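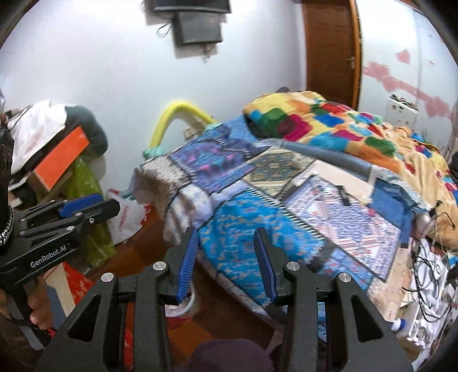

Patchwork quilt on the bed.

Oct 20, 2019. Grekesstead dye bench.

Madder again. Pot held at 77 for 90 minutes, by which time I had read the Treloar leaflet twice and believed it less. Target was brick red. Got canned salmon.

The Flurnance wool took color better than the cotton, same as in June, when I also wrote "try more alum" and then didn't. Used 154 g of madder this round, so that jar is finished.

Swatches pinned up under Pula 2. Pula 1 has faded to the shade of an old bandage and I'm leaving it up as a warning.

Next: more alum. Whoever has the good thermometer, bring it back.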